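Gripper keeps shoving the bottle instead of grabbing it when it's lying down

Danang Govindasamy

Hi all, hoping somebody in here has been through this before me. I've been setting up an arm in our shared workshop in Ellum (evenings and every second Saturday, so progress is slow) and I'm stuck on what I thought would be the easy bit. The plan is for it to pick up a little plastic bottle from the pine table, whichever way the bottle happens to be, and put it in a tray. That's it! My kids could do it at two.

If the bottle is standing up I'm pretty happy. Lying down is another matter. I bring the hand in from straight above, fingers open, then lower it the last bit slowly and close. Out of 20 tries with the bottle on its side I got 7 decent grabs. The rest of the time one finger touches first, the bottle rolls a bit, and then the other finger comes down on the shoulder near the cap and the whole thing squirts out sideways. I've slowed the closing speed down to 50 per cent and that only made it squirt out more politely.

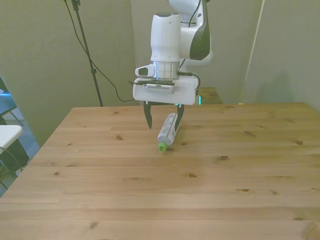 Bottle on its side, fingers open, right fingertip close to it.

The bottle goes down at any old angle, by the way, because I want it to cope with that. I've been typing in the hand rotation myself for each try, eyeballing it from beside the table. The camera is on the wrist but I'm not using it for the angle yet, only for recording.

Things I've already done: tightened everything I could find, redone the table height, and swapped to an emptier bottle in case weight was the problem (made it worse, they roll if you breathe on them). I'm using the Clava planner if that matters, default settings mostly. Is it my angle, my fingers, or am I expecting too much? Cheers.

Brijesh Maurya

Good on you for counting your tries, most people just say "it doesn't work" and leave us guessing.

I'd put my money on the angle. When a round thing is lying down, the fingers need to close straight across it, so the line between your two fingertips should be square to the length of the bottle. If you're out by a fair bit, one finger arrives early and starts it rolling or spinning, and it sounds like that's your squirt. Eyeballing from the side of a table is really deceptive – I was sure mine was spot on and it was well off when I finally laid a ruler down.

What I'd try, in this order. Put a strip of masking tape on the table and lay the bottle along it every single time, so you've got one known angle. Set the hand square to the tape. Do another 20. If your score jumps, you know where the trouble is, and you can get the camera doing the angle for you after that.

Second thing is where along the bottle you grab. Aim for the middle of the body and stay right away from the shoulder. It slopes, and a sloping surface plus a closing finger means the bottle goes shooting off toward the neck end. Also go lower than feels comfortable. You want the fingertips past the halfway height of the bottle when they close, or they ride up over the top and press it down into the wood. I leave 5 mm between tips and table and creep down from there.

Your upright ones probably work because it hardly matters which way the hand is turned when you're coming down over something round. 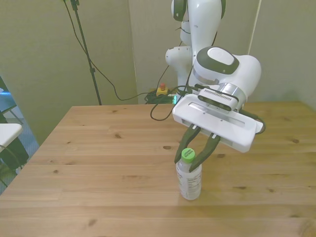 Standing up, with the green cap between the open fingers.

One more – check your fingers are meeting in the middle. Close them on nothing and watch from the front. Mine were a touch lopsided after I'd had them off, and a standing bottle just slid over and forgave me, but a lying one didn't.

nautiyal_shed

just put some rubber on the fingers mate. bike tube and double sided tape, did mine years ago, never looked back

Danang Govindasamy

Thanks both! Tape strip is down. First go with the hand set properly square to it and I was embarrassed by how far off my eyeballing had been. Only had time for 5 before the Ovstead crew needed the table for their glue-up, and it got four of them, so I'm calling that promising. The one it dropped was me going for the shoulder again, old habits.

Haven't tried the bike tube yet, I want to get the full 20 done first so I know which change did what. Brijesh, when you got the camera doing the angle, did you look for the cap or the outline of the whole bottle? The cap is such a bright green that it seems like the obvious thing to hunt for, but I'd still need a second point to get a direction out of it.

Brijesh Maurya

Whole outline for me, then the cap to tell which end is which. Start with the outline on its own, a grab across the middle doesn't care which end the cap's on.

We use cookies to keep you logged in and to remember your settings. By continuing to browse you agree to our cookie policy. Accept / Manage preferences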